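Holtach is an open-source time series database maintained at Jadedham. It stores readings in columns grouped by sensor and day, and older blocks are compressed after 30 days. Queries are written in a small subset of SQL.

Version 3 was released in April and added replication between servers. A cluster can have up to seven nodes.

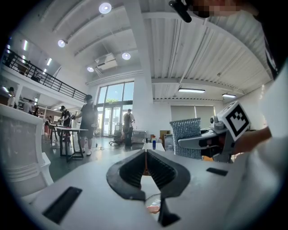
Backups are handled by a separate tool, Mocanu, which can also export tables as CSV files organized by date.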